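Bed-making and linen sorters - casual, two positions

Korau rents furnished rooms and small flats to people who are in town for work. Most stays are between two weeks and three months. We look after 46 rooms across two buildings, Medve and Geltari, and we are looking for two people to join the changeover team.

The job

You will strip and remake beds, sort the used linen, run the washing machines and put each room back the way the next tenant expects it. A changeover is done by one person in a small room and by a pair in a flat. You will need to be comfortable working alone for part of the shift.

The fitted sheets are the main part of it. They have to sit flat to the corners, with the creases pulled out by hand before the top layers go on. We don't iron on site. Rubbish and any packaging left by the last tenant come off the bed and out of the room before clean linen comes in.

Chairs, stools and side tables go back to the positions on the room card. Tenants do move them, and that is fine, but we reset them every time. 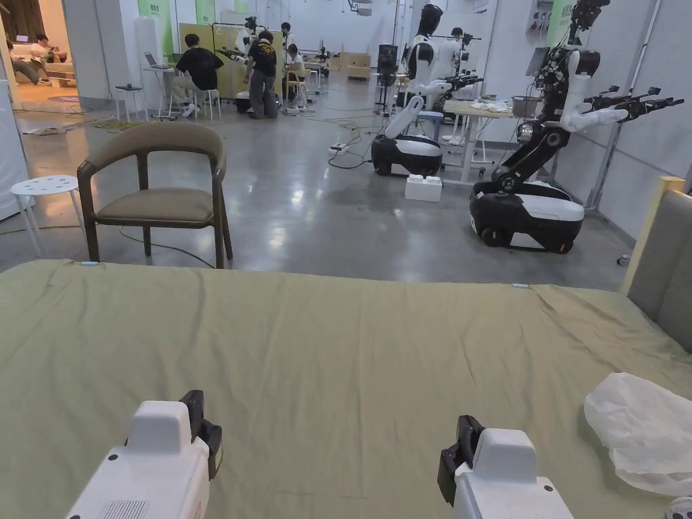
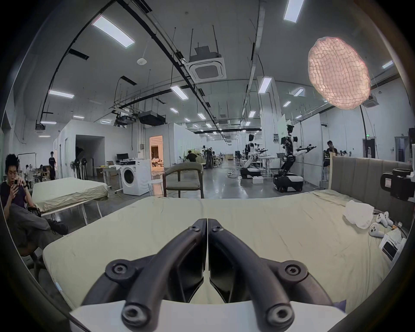
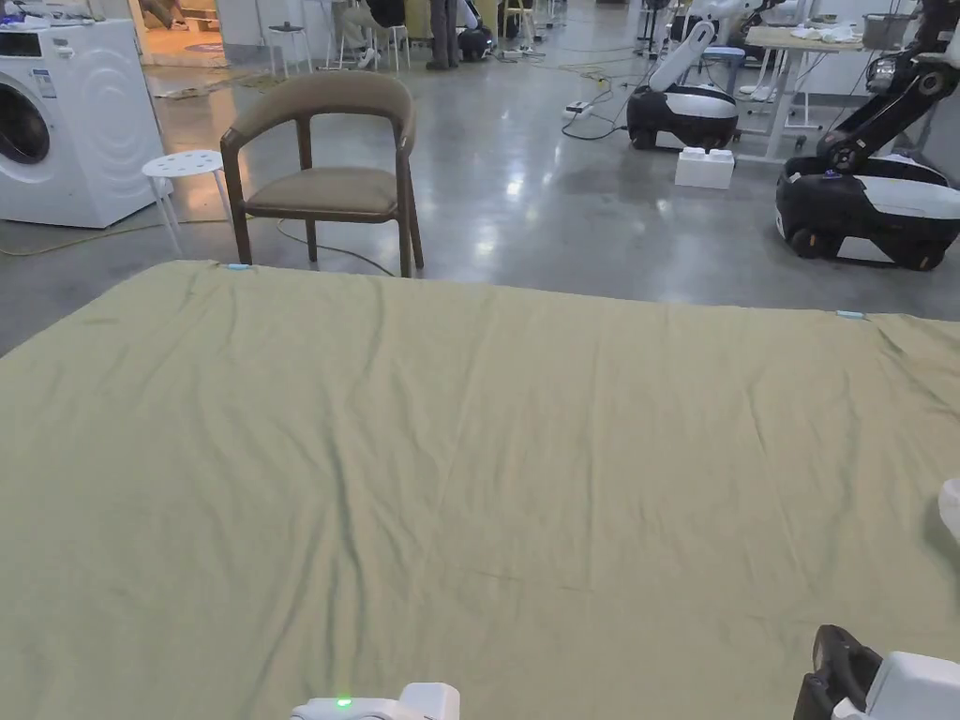

Hours are mornings, starting at 9.30 am and finishing by 2 pm, with three to five shifts a week depending on departures. The roster goes out a fortnight ahead. October is our busiest month and we ask that you don't book leave then if you can avoid it.

What we need from you

You should be able to lift the corner of a queen mattress and be on your feet for the whole shift. Hotel or hospital linen experience is useful but we will train someone who hasn't done it before. Training is four paid shifts at Medve with one of the current team. You need the right to work in Australia and a way of getting to both buildings, which are on the same bus route. There is no tenant parking for staff at Geltari.

Closed shoes, please. We supply gloves, aprons and a trolley.

Pay

Casual hourly rate under the award, paid fortnightly. There is also a one-off payment of $400 after 80 completed shifts. Laundry chemicals are supplied by Tristness and you will do their short safety course in your first week, on paid time.

How to apply

Send a short note with your availability and one referee to the Korau office, or drop it in at the Medve front desk before noon. A resume is welcome - one page is plenty. Applications close 23rd March. We will ring everyone who applies, and the trial shift is paid whether or not you take the job.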